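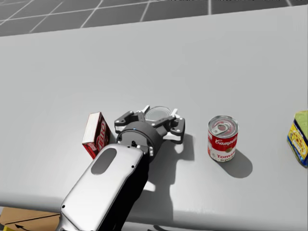 Why do old sea charts show the same island in two different places?

Mostly because the ships that reported it disagreed about how far east or west they were. Latitude could be taken from the sun at noon with decent accuracy. Longitude before good clocks was dead reckoning: speed, heading, hours run, and a fair amount of faith. Two crews could visit one island, get the same latitude, and put it a long way apart on paper. The chartmaker back home had no way of choosing, so he drew both and went to lunch.

Duplicates then hung around for ages. Removing an island from a chart takes more nerve than adding one. If you leave a false one in, captains waste a night steering around nothing. If you take a real one out, somebody finds it with the hull.

Look at the latitudes first. If the two match closely and the outlines are even vaguely alike, you are probably looking at one island with two birthdays.

Posted by Dekberg, 02/05/2022

Original poster's details: I have a reprint of an old Pacific chart, bought framed, so I can't see the back. It has two small islands on the same line with different names, and my modern atlas has one. The seller told me the other one sank. I paid 69 dollars for it and would like to know how much of that was for the story.

Edodton

It could have sunk, some do. Volcanoes and so on. My uncle had a chart with a sea serpent on it and that wasn't there either.

Skestotville

The names are worth a look too. A captain who thought he had found something new named it after his ship, his patron or the saint's day, and he wasn't going to ask whether it already had a name, least of all the one used by the people living on it. So different names don't prove different islands.

What I'd do is find out the date of the original chart (reprints often leave it in the corner, in tiny type under the scale) and then look for later charts of the same waters. Big libraries have scans you can view free. I did this with one of mine and went through 8 charts. The extra island was there in the first 4, then picked up a "P.D." beside it, which stands for "position doubtful," and on the last 2 it was gone. No sinking was mentioned.

If there's an "E.D." next to yours, that's "existence doubtful." I would have asked for a discount.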